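The Man Who Sets the Table

412 shares 37 comments

Elie Mansour has set the same table 109 times this month and has yet to sit down to a meal at it. He mentions this within a minute of our meeting, in the tone of someone who has mentioned it before.

Mansour runs demonstration collection at Turiler, a small company in Ondville that would like a machine to lay out your dishes and put them away again. The machine learns by example. A person steers the arms through the job, the motion gets recorded, and the recording goes into a pile with all the others. Mansour is in charge of the pile.

"People hear 'training data' and think of a warehouse full of computers," he says. "It's me, moving a fork."

He came to the job in August, after nine years fixing dishwashers. He sees a certain logic in it. The company had advertised for someone patient who was good with their hands, and he says he was at least one of those. His first assignment was to collect 400 episodes of a plate being moved from one side of a table to the other. An episode is one try, start to finish. He finished the batch, handed it over, and learned that he had put the plate down in nearly the same spot every single time.

"So we had a robot that was a genius at that spot," he says. "Move the plate a hand's width and it would reach over, very confident, and pick up some air."

They kept 25 of the 400. The rest, he says, are on a drive somewhere, and he would prefer not to know which one.

Since then he has become a believer in mess. He shifts the plates around. He swaps the dishes, changes the lamps, and tips things over before pressing record. His software is called Skustero, a name he had no part in choosing, and it keeps a running tally of how varied the episodes are. The tally goes red when he is being too neat. His wife, he says, would like a copy for the house.

I ask what makes a good example. He takes a while to answer.

"Slow hands. No showing off. If you grab a bowl in some clever way that only worked because you got lucky, the machine will believe you. It thinks that's how bowls are done." He shrugs. "It's like having a kid watch you park."

Bowls are a sore subject. A fork lies there and waits for you, but a bowl offers mostly slope, and the thin part you can get hold of is a circle that looks the same from every side and behaves differently on each one. Turiler now has 157 bowl episodes that Mansour will defend in public. He speaks of the others the way people speak of old landlords.
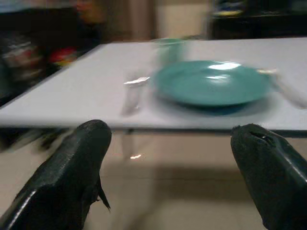
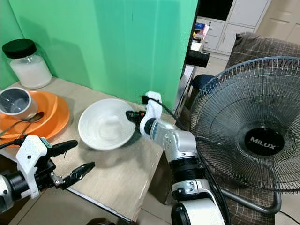
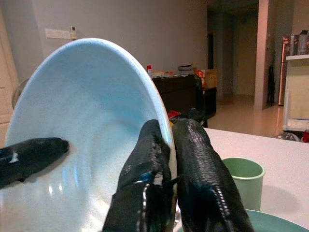 "The failures are worth keeping, up to a point," he says. "Drop a thing, go back, pick it up again – that's useful. It learns there's life after dropping. What you can't keep is the one where I sneezed."

He throws out the sneezes himself, at the end of the day, with a sandwich. Each episode gets watched once at double speed and given a short note. I read a few over his shoulder. One said "fine." One said "fine but why." A third just said "Elie," which he explained was a note to himself.

The argument in the office at the moment is over how much of this a person should have to do. Turiler's main customer, a catering supplier named Abou Jaoude, wants glasses next, and wants them soon. Some of his coworkers think the machine could practice alone overnight and bring him only the cases it couldn't handle. Mansour is in favor of anything that happens overnight without him. He also used to repair dishwashers, and he has opinions on what a machine gets up to when the kitchen is dark.

"Let it practice," he says. "I'll come in at seven with a broom."

By then it was nearly four, and he had another set to record before going home. He moved the fork over to the wrong side, looked at it, and moved it a little farther. The tally stayed green.

Share this 412

Comments (37)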